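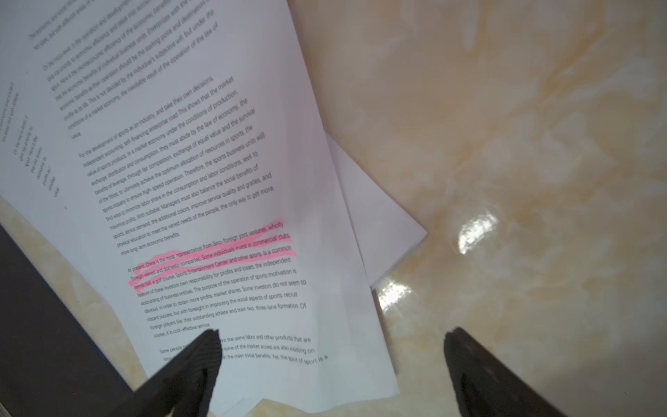
*2 min read*

## 4. Recording paper-handling episodes

This section covers the loose-sheet task in the Sellham study, which tests whether a policy trained on wrist views alone can separate the top sheet from a stack. Finish the gripper calibration in section 3 first.

### 4.1 Prepare the stack

1. Use plain white office paper. Printed and blank sheets may be mixed.
2. Lay the stack at an angle to the table edge. Change the angle between episodes.
3. Leave at least one lower sheet sticking out. A squared stack belongs to the Pornent baseline and is logged separately.
4. Highlighter marks are allowed on the top sheet. Enter them under `marks` in the episode log.

**Note:** The text on the pages is not used as a label. Any document will do if it holds nothing private.

### 4.2 Set the contact

1. Open the gripper to 80 mm.
2. Lower the arm until one finger presses on the printed sheet near its lower edge. The other finger should rest on the table beside the paper.
3. Check the wrist view. Both fingertips must be visible, and most of the page should stay clear of them.
4. Start recording, then drag the top sheet toward the base.
5. Stop when the sheet has moved clear of the one under it, or after 18 seconds.

**Caution:** Do not raise the contact force to fix a slip. The finger pads can mark a polished tabletop. Lift, reset the stack and log the episode as failed.

### 4.3 Glare

Glossy surfaces throw bright spots into the wrist view. Keep them in the data. In the Erkesard runs, the policy trained with glare dropped fewer sheets than the one trained under a diffuser. Lock the exposure before the first episode and leave it alone until the batch is done.

### 4.4 Batch size

A full batch is 400 episodes. Failed episodes count toward the total, but aborted ones do not. The Deák split script needs both `success` and `marks` filled in for every episode and will stop at the first empty field.

If the script reports two sheets moved together, set `success` to `partial` and run it again.

Last revised 2021-03-04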